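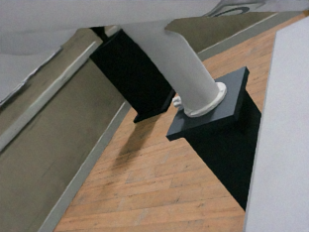
Dalora sunroof leak, driver's side, only on left-hand bends

Forum: Lotero Owners > Body, Trim and Weatherproofing
Started 30th January

wet_left_knee
Hi all. Lotero Dalora hatch, factory sunroof, bought from the original owner, who told me it "never gets a drop in it". I now understand she parked it in a garage and took the other car when it rained.

Parked in the rain, it's dry as a chip. Drive it afterwards and the first decent left-hander puts a cupful of water down the A-pillar and onto my knee. Right-handers, nothing. I've taped over the seal, I've put Vaseline on the seal, I've sworn at the seal. New seal or something else?

GumtreeGreg
Not the seal. The seal on these was never meant to keep all the water out. There's a tray underneath with a drain at each corner, and yours is blocked at the front right. Tray fills up, you turn left, water goes right, knee gets wet.

wet_left_knee
It's my right knee, before anyone asks. The username is from a previous car.

Blow-By
What Greg said, but don't put compressed air down it. Everyone does and everyone pops the hose off the spigot behind the headlining. Then you've got a leak you can't see and a smell you can't place.

GumtreeGreg
I've used compressed air on three Daloras and never popped a hose.

Blow-By
You've never checked, mate. Different thing.

GumtreeGreg
Dry carpets, thanks for asking.

zoia_z
Use whipper snipper line. The 2 mm stuff, the end rounded off with a lighter so it doesn't dig into the rubber. Open the roof, find the little hole in the front corner of the tray, feed the line in and twiddle it as you go. It comes out down behind the front guard. Don't force it at the bend at the top of the pillar.

Mine had 30 years of jacaranda in it. What came out looked like tea leaves and smelled a good deal worse.
– Zoia Zakharchenko, Dalora 1.6, Rikulthorpe

Torquewrench Terry
Am I the only one who'd just fit a new seal? I did mine in August and it's been perfect.

Blow-By
It hasn't rained at your place since August, Terry. You complain about your tank in every other thread.

Torquewrench Terry
It has drizzled.

wet_left_knee
Right, whipper snipper line it is. Before I start, is there any trick to getting the roof open? The motor groans, moves a hand's width and has a lie down.

zoia_z
Dried grease in the tracks. Clean all of it out before you put any new stuff in. I'd do it in this order:

1. Wind it open with the crank from the glovebox. If the crank's missing, a hex key does the job, though you'll have to try a few.

2. Wipe the tracks out with a rag and a bit of kero. Keep it off the headlining, which stains if you look at it sideways.

3. Line down the front drains, then a slow trickle of water from a drink bottle. No hose. I can't stress the no hose enough.

4. Silicone grease on the tracks, thin smear, then run the motor both ways with the engine going so you're not flattening the battery.
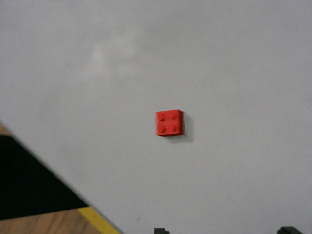 Re: Dalora sunroof leak – the rear drains

kombi_refugee
While you're up there do the rears as well. They come out behind the bumper and they're a pig, because there's a rubber duckbill on the end that glues itself shut. You have to reach up and pinch it. Didenko Spares used to do the duckbills but I was quoted $16 each, which seems a lot for a rubber lip.

Blow-By
Cut the duckbill off. I've been running without for years.

kombi_refugee
And that's how you get wasps.

Blow-By
Had wasps once. They left.

wet_left_knee
Update. Line went in the front right, stopped, I twiddled, and then a great brown gush landed on my thong and the foot in it. Drove the hill road out past the quarry straight after filling the tray from a bottle. Knee dry on every left-hander.

There is now a whistle at 100 that wasn't there before.

GumtreeGreg
That'll be the Vaseline. It's swollen the seal and it's sitting proud at the front edge.

Torquewrench Terry
So he needs a new seal.

GumtreeGreg
Yes, Terry.

Torquewrench Terry
Part number's in my signature.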